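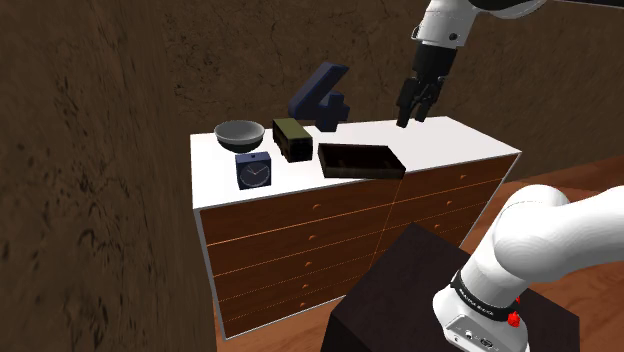 Home & Shop Automation > General Discussion
Thread: Can any of them tidy a dresser yet?

gluepot_gary
Started this because my brother-in-law told me over dinner that we'd all have a housekeeping robot "by next May." I love this stuff, I've been reading about it since I was a kid with a shoebox full of dead servos, and I still nearly choked on my potatoes. So let's have it out. Not backflips, not dancing. Chores. Clear the top of a dresser, put the small things in a tray, wipe it down, done. Are we there?

My vote is almost, and I'm thrilled about almost. Five years ago I would've said no and gone to bed.

Kokgate
Depends who set up the dresser. A clock, a bowl and a box with some space between them, on a plain white top? Sure, I'd bet money on it. My dresser has receipts, a phone cord, one earring and a sock on it.

gluepot_gary
The sock is the final boss, agreed.

mrs_bandsaw
I run a small cabinet shop and I'd like to speak up for the shop-floor side. We have had an arm feeding blanks to the edge sander for 15 months now. It does one thing, all day, and it does it great! I was the skeptic and now I'm the one who shows it to visitors. But every blank is the same and it always arrives in the same place. The minute somebody leaves a coffee cup on the infeed table we're back to people.

Putting away hand tools at closing time is what I really want. Fifteen different shapes in one drawer, and every one of them wants to be grabbed a different way.

Demetrius Strickland
Long post, sorry, this is my favorite subject.

I spend most of my evenings on simulated tidying. The setup is one arm with a two-finger gripper next to a dresser, and a handful of objects on top. My project is called Edard (named after a cat, don't ask) and I'm so happy with where it's going that I bore everyone at work with it.

On the easy version, a boxy thing with flat sides that stands upright, my last batch came in at 92 percent. Fingers come down on either side, close, lift, move over, open. I could watch it for hours and I have!

Then you push the objects together and things get interesting. The fingers themselves take up room, and people forget that. If a box is up against the thing you want, one finger has to fit down into that crack or you have to come at it from another side.
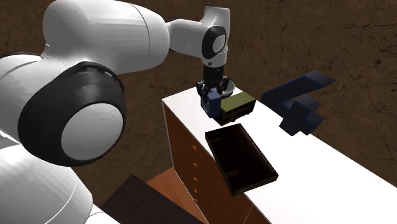
When the pieces were bunched up like that, the same code dropped to 70 percent. Same arm, same objects. The misses are mostly a finger landing on top of the neighbor, or the neighbor getting shoved along. A person would nudge the box over with a knuckle without thinking about it — and nudging on purpose is what I'm working on now. First results are rough but wow, it's fun when it goes right.

Bowls are their own story. You can grab one by the rim with one finger inside and one outside, but then it wants to tip, and if there's change in it, well.

Kokgate
So 3 misses in 10 with no sock, no earring and no gravity to speak of.

Demetrius Strickland
There's gravity in it! It's a physics simulation. But I take the point, friction in there is a lot more polite than friction in my bedroom.

chang_of_address
I'm going to be the grump. Seventy percent in a simulator is a no. If my dishwasher broke 3 plates out of 10 I'd be on the phone to the store. I think we do ourselves no favors calling this "almost." The last stretch is the whole job. I did field service on packaging lines for a long time and we spent one week getting a cell running and two months getting it to run while we were at lunch.

gluepot_gary
Fair, but a miss isn't always a broken plate. If it misses the clock, backs off and tries again, I don't care. I'm at the grocery store. It can take 2 hours for all I care.

chang_of_address
You'll care when it shoves the clock off the front. Stuff on a dresser is always near an edge.

mrs_bandsaw
Gary's right about speed and Chang is right about edges, in my opinion. In the shop I'd accept slow overnight in a heartbeat. I wouldn't accept chisels on the concrete.

Demetrius Strickland
Edges are a real headache, yes. I give the thing a penalty for getting objects close to the drop and for a while it got so careful it wouldn't touch anything near the front at all. Just hovered there. I turned the penalty down and it's braver now. Open trays cause trouble too, since they stick out over the front if you set them down at an angle, and then every little bump matters.

fummont_fan
New here, hi everyone! Dumb question maybe. Why not just change the house? My kitchen drawers all have little knobs and my hands hate them (arthritis). If I swapped everything for big bar pulls, wouldn't a robot have an easier time too?

Demetrius Strickland
Not dumb at all, that's a great question. Yes! A small round knob asks a two-finger gripper to line up pretty well, and a bar gives you a lot more slack. I haven't done drawers yet in Edard, only the top surface, but drawers are next on my list.

Kokgate
See, this is where I get off the bus. If I have to refit the furniture, space out my belongings and buy a box-shaped alarm clock, I've done the chore already.

fummont_fan
I'd do it in a minute, though. Bending to the bottom drawer is the worst part of my day. If something could fetch a sweater for me 9 times out of 10 and I had to ask twice the tenth time, I'd be over the moon.

gluepot_gary
That right there is why I'm not waiting for perfect. OK, chang, what number would you need to see?

chang_of_address
For picking things up off a cluttered surface in a real room with real lighting, a month with no one standing next to it. I don't have a percentage. Just the month.

And for what it's worth I'd like to be wrong. Demetrius, post the nudging results when you have them, good or bad. Post the bad ones especially.

Demetrius Strickland
Deal. I'm starting a long run tonight with everything crowded into the left end of the dresser. Will put up the failures in a new thread, probably with too many exclamation points.

mrs_bandsaw
If you ever want a drawer full of ugly tool shapes to model, I'll measure mine for you. The spokeshave alone will keep you busy till Christmas.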